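Who gets called shrill

The council in Furtado spent most of a Thursday night meeting last month on whether to close the Plamach Street pool. There were 10 speakers on the list. I sat through all of them, then read the write-up in the local paper the next morning, and I have been annoyed ever since.

Two of the speakers raised their voices. One was a man who owns a shop across from the pool. The other was a woman who has taught swimming there for years. They made nearly the same case, that the repair estimate was padded and the council had not asked for a second one. The paper said he was "fired up" and that she "became emotional". He got three paragraphs about the estimate. She got one, and half of it was about her tone.

I don't think the reporter sat down meaning to do that. I have written for small papers and I know how it goes. You have 20 minutes before the page closes and you reach for the word that comes first. The trouble is which word comes first, and for whom.

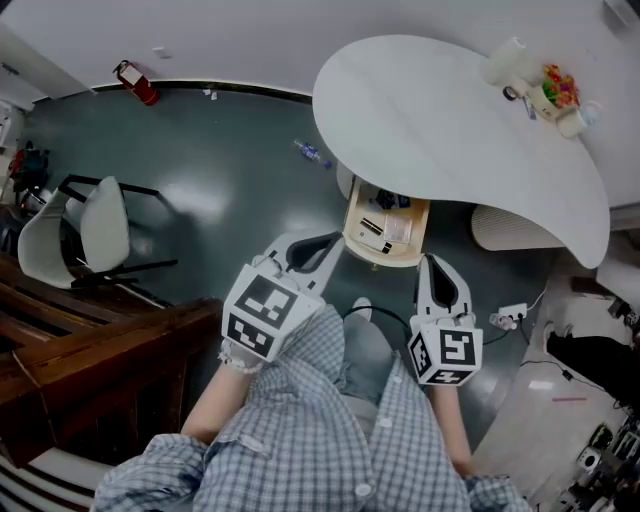 I went back through the paper's council coverage to see if I was being unfair. There were 346 stories I could get at through the library. I didn't read every one closely, but I read enough. Women on council were "feisty" or "outspoken". Men were described by their ward and their vote. When the councillor for Hesura wore a bright jacket to the budget meeting, it made the second sentence. I could not find one line on what any of the men wore, and one of them came to the same meeting in cycling shorts.

People will say this is small stuff, and some of it is. A jacket never cost anyone an election. But Hesura has fewer than 1,000 voters, and most of them will never go to a meeting. What they know of their councillor is what they read. If they read that she dresses loudly and gets worked up, they have learned nothing about her position on the water rates.

The other objection is that women in politics should toughen up. I have heard this mostly from men, but from women too. I think the ones who last are tough already. The people I worry about are the ones who look at the coverage and decide not to put their names down. Dramuneo, the next town over, had 8 seats up last time and two women running.

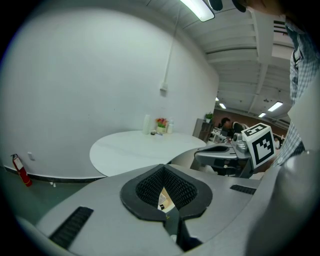 The fix is not hard. Before a story goes in, swap the names and read it again. If a sentence sounds silly about a man, cut it. Editors already check spelling and dates, and this takes less time than either.

I would also like to see the paper run what people said at greater length. The swimming teacher had figures with her on lesson numbers and on what families pay to drive to the next pool. None of that was printed. I only know it because I was in the third row.

I wrote to the editor — a short letter, and a polite one. It ran on the Saturday under the heading "Reader upset by pool story".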